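Skuseo Workshop Supply
Home > Storage and handling > Metal bins > Trodau sloped-wall bin

Trodau sloped-wall metal bin, grey

Made by Mandex
Sold singly or by the stack
Page last looked over 2018-11-11

I have wanted to write a proper page for the Trodau for a long while. It used to sit in our list as a single line with a stock code and a price, between the mesh baskets and the bin trolleys, and plenty of people went straight past it. It deserves better! It's a plain grey rectangular bin with sloping sides, and it is one of the nicest pieces of workshop kit we keep on the shelf.

What it's for

Loose parts, mostly. Castings, forgings, brackets, pipe fittings, short bar ends, turned pieces waiting for their next job, all the heavy and awkward stuff that makes a plastic tub sag in the middle and then split at a corner. You tip the parts in, they slide down the walls and settle on the floor of the bin, and you pick them out again from the top. We also have customers who use it for offcuts and swarf, and one boatyard that keeps wet chain in theirs.

It isn't meant for small screws and washers (see the holes, further down), and it isn't watertight.

The walls

The walls are flat and they lean outwards, so the bin is wider at the top than at the floor. That sounds like a small thing until you've spent a winter fishing in a straight-sided box. In a straight box the last few parts always end up hard against a wall, standing on edge, with no room to get your fingers behind them. In this one they tend to lie down and move in towards the middle. You still get the odd one wedged in a corner, I won't pretend otherwise, but it's a quick nudge and out it comes.

The lean also means more light gets in. Under an ordinary strip lamp you can see right into the bottom without bending over it, which your back will be grateful for by the afternoon.

The finish on the walls is a blue-grey paint, baked on, with a slight sheen when new. It goes dull in time. If you're matching to older Trodau bins, the shade changed a little when Mandex moved its paint line, and the older ones are greener. They live together perfectly well.

The floor

This is my favourite part. The floor is one sheet of metal, and Mandex leaves it light grey with only a thin protective coat. Early versions had the same heavy paint as the walls, and it flaked. Bits of paint came up with the parts, got into threads, and made a mess of the wash tank. With the thin coat there is hardly anything to flake. The floor marks quickly (expect scuffs in the first week) and after that it goes an even, cloudy sort of grey and stays like it.

We're often asked if a marked floor means the bin is finished. No. Run your hand across it, in a glove please. If it's smooth, carry on. If you find a lifted edge or a dent deep enough to catch a part, that can usually be dressed flat with a mallet and a block. Our own demonstration bin has been through that treatment more than once.

The holes

There are drain holes in the floor, round, 20 mm across. They let coolant, oil and rinse water out and stop a puddle forming under the load. They also make the bin easier to clean, as you can hose it down and leave it tilted on a rail.

Anything that can fall through a 20 mm hole will fall through it sooner or later. For smaller parts we sell a mesh insert that drops in and lies on the floor. If you'd like to keep the oil in, there are rubber plugs, and these push in from underneath so that nothing stands proud inside. Please order the plugs at the same time as the bin if you can. They weigh next to nothing and it seems a shame to pay carriage twice.

What it carries

One bin takes 80 kg, spread over the floor. Please don't read that as 80 kg of anything in any shape. A single heavy lump dropped from waist height is a different matter from a load of small fittings tipped in gently, and a dent from a dropped lump isn't covered by the guarantee.

The matching Olivares rack takes 2000 kg in total when bolted to a sound concrete floor. Unbolted, we don't give a figure and we'd rather you didn't use it. The rack comes flat, with its bolts, and two people can have it standing in a morning. The rails are set at a slight forward tilt, and with the sloped front wall this brings the parts nicely towards you.

Lifting and moving

A loaded Trodau is a job for a truck or a hoist. There are lifting points for a two-leg sling under the rim on the short sides, and the sling has to go to both of them, every time. For moving an unloaded bin two people can manage it comfortably, one at each end. The rim is folded over and safe to hold, though gloves are still a good idea with an older bin that has been knocked about.

Unloaded bins nest inside one another, which saves a huge amount of space if your work comes in waves. Put a strip of card between them if they're going to stand for months. I forgot once, over a damp spring, and getting two of them apart took a rubber mallet, a lot of soapy water and most of a tea break.

Setting it up at a picking spot

Where you put the bin matters nearly as much as the bin itself. A few things we've learned from our own floor and from customers kind enough to ring us up and tell us:

Set it square and stop it from creeping. Every part pulled out gives the bin a tiny shove, and by the end of a shift it has walked. The Mandex corner stops screw to a bench or pallet and hold all four corners. They're cheap and I think everyone should have them.

Leave room above. The whole point of the shape is that you come in from the top, so don't tuck the bin under a low shelf. If whatever is reaching in has to come at a slant, you lose the last layer of parts.

Light it from above and a little to one side. The metal floor does shine in patches, and a lamp straight overhead puts a bright spot just where you want to look. Moving the lamp an arm's length sideways is usually enough.

Keep the long wall towards whoever fills it. Parts tipped over the long side spread out by themselves. Tipped over a short side they pile up at one end and have to be raked.
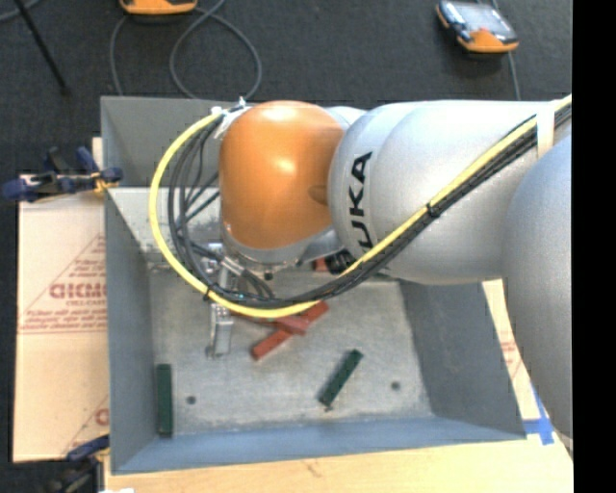
Fill it in smaller loads, more often. It's tempting to heap the bin up and forget about it, but the parts at the bottom get scratched by everything sliding about on top of them, and a heaped bin sheds pieces over the rim. Two thirds full is a good habit. If you can't keep up at that level, a second bin alongside works better than a bigger one, and you can swap them over without stopping work.

Cleaning

Tip out the loose dirt, hose or wipe down with warm water and ordinary washing-up liquid, rinse, and dry the floor. A thin wipe of light oil on the floor is worth doing if the bin is going into store. Avoid wire brushes on the walls. They go through the paint in no time, and then you'll be touching it up every May like I do with the ones in our yard.

Touch-up paint comes in a small tin with a brush in the lid. It dries a shade lighter than the original. Mandex say this evens out, and in my experience it mostly does.

Things people ask

Can it go outdoors? Under a roof, yes. In open rain the floor will rust in the end, starting at the holes.

Will it take a magnet? It will, both walls and floor, so magnetic label holders are fine. They're best on the outside of the long wall, up near the rim, where parts won't knock them off.

Can I weld to it? You can, and people do, usually to add a hook or a label frame. You'll burn the paint on both faces and you'll lose the guarantee.

Do you make it deeper? Mandex tried one. It was a handsome thing, but with the walls at the same slope the top came out too wide for the rack, and with steeper walls it lost what makes the Trodau good. They dropped it and I think they were right.

Is there a lid? There is, a flat one with a turned-down edge. It keeps dust off but won't bear weight, so please don't stack on it.

A bit of history

The Trodau has been made since 2000, and apart from the floor coating, the rim fold and the shade of the walls it is the same bin. Parts bought for the first ones still fit. Ihor Yatsenko looks after bins and racking here and has handled them for most of that time. If you have an odd requirement, a strange part or a tight corner, ask for him by name and have your measurements ready, along with a rough idea of what one of your parts weighs.

Ordering

Bins are held in stock and go out on a pallet. Racks are made up to order and take longer. Please tell us when you order if your site has no forklift, so that we can send a lorry with a tail lift.

Goes with this bin: mesh floor insert, rubber drain plugs, corner stops, flat lid, magnetic label holder, touch-up tin, Olivares rack.

Guarantee: five years on welds and rim. Paint and floor marks are treated as fair wear.

Returns: unused bins can come back within a month, carriage at your cost. Please don't send back mesh inserts that have been cut to size.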